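Seswood Institute of Art Education
Course Handout, Unit 3: Planning a Collaborative Mural with Elementary Students

Purpose of the unit

Students in this course will prepare a full plan for a shared artwork to be made by children in grades two through five. The plan must name a site, a subject drawn from another school discipline, and a main material. Painted panels are recommended for a first project.

Choosing a subject

Begin with the classroom teacher's yearly outline. The Folden mural, discussed in February, grew out of a fourth-grade unit on rivers and used 13 panels, one for each small group. Each group chose its own stretch of water, and the line of the riverbank was fixed in advance so that the panels would meet at the edges.

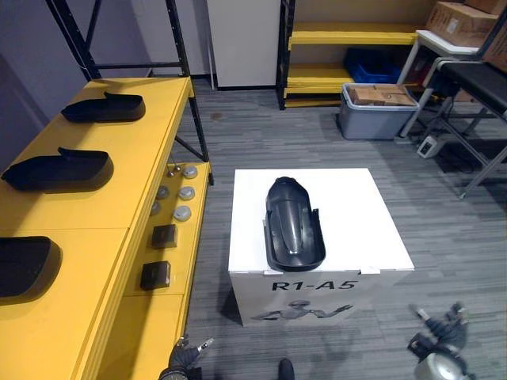
A fixed line of this kind is called a register. It may be a horizon, a road or a band of color. Without one, the finished panels tend to read as separate paintings – a common fault in student proposals. Draw the register at full size before any paint is ordered, and mark it on both sides of each panel.

Working with the site

Measure the wall twice and note doors, vents and light switches. The Mosalby plan was revised late in the term when a fire alarm was found behind a display case. Ask the school office in writing for permission to drill.

Required reading

Hakim Reader, chapter 3, "Children and the Public Wall."

Submission

Plans are due July 2, 2026, in Room 1326. Include a scale drawing, a materials list and a one-page lesson outline. Late plans will be accepted only with prior approval.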